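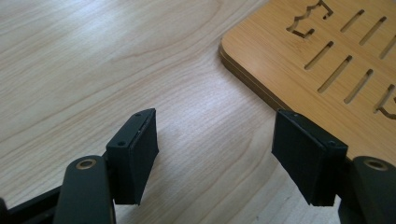 Jaws open, trivet waiting. The brass rings are the bushings I'm about to moan about.

So, the grippers! I promised in September that I'd write up what went wrong with them and then I kept putting it off, partly because I was cross and partly because I was the one who'd got it wrong.

If you've not been following, these are the hand-held ones, a pair of them, and the idea is that you pick things up with them yourself and a robot arm learns the job from your recordings. Our arm is called Trelero and it has had a rough autumn. We'd done nearly 1,000 recordings of picking up and turning the bamboo trivet (I see that thing in my sleep) and I was dead pleased with how it was all going. Then we let Trelero have a try and it squeezed. It came in nicely, lined itself up, closed on the trivet and just kept on closing. The motor started to whine, the trivet bowed up in the middle and I was halfway across the room before I remembered I had the stop button in my hand.

No fingers were anywhere near it, I should say. But they could have been, because the day before I'd been leaning in to straighten the trivet between goes, with the arm powered up. I don't do that any more.

I blamed the software first, obviously. I spent a whole evening going through the closing speeds and found nothing at all. What was really wrong was very dull. One of the bushings in the right-hand gripper had worked a bit loose, so the finger could rock when you pressed on something. The reading for how far the jaw was open came out 2 millimetres too wide under load. The poor arm had been told, over and over, that a jaw holding a trivet was a jaw still on its way in — so in it went.

You can't feel it in normal use, either. I only found it by holding the pad and wiggling it while watching the number on the screen. 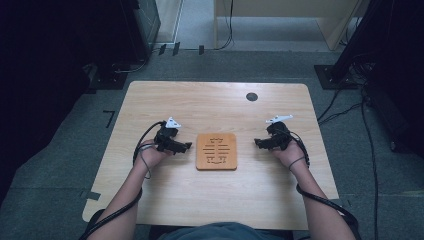 Moushumi Wijesinghe wrote in after my last post to ask why the arm didn't simply give up when the motor started straining, as hers cuts out long before anything bends. Fair question, and the answer is embarrassing. There is a force limit. I had turned it up to 68 per cent of full whack back when we were doing the heavy Coltar tins, and I never put it back.

It's at 30 now and it needs a password to change, which I've already forgotten once.

The other thing I've started doing is a wiggle test on both grippers before every session, then a close on a metal block to see that the reading matches. It's tedious and I've skipped it once already — sorry, Gilang. As for the old recordings, I'm still working out which ones came before the bushing went. The left-hand data looks fine. The right-hand lot I'm going through bit by bit, with a lot of tea.

The trivet has gone flat again, by the way.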